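**Ticket 255, Illside site: drawer task, rule for start state**
Opened 6/3/18. Status: waiting for review

The Trikelar checklist says all drawers must be closed before a recording starts. Station 7 and station 13 read this rule in different ways, so the logs do not match.
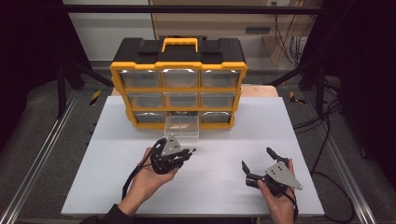
Does a drawer that is open only a little count as closed?

It counts as open. The front must be level with its neighbors, and if it is not, the operator pushes it in and starts a new log entry.

I have changed the text in section 4 of our copy. Please, can Unham confirm the same wording for their stations? Until then I keep this ticket open.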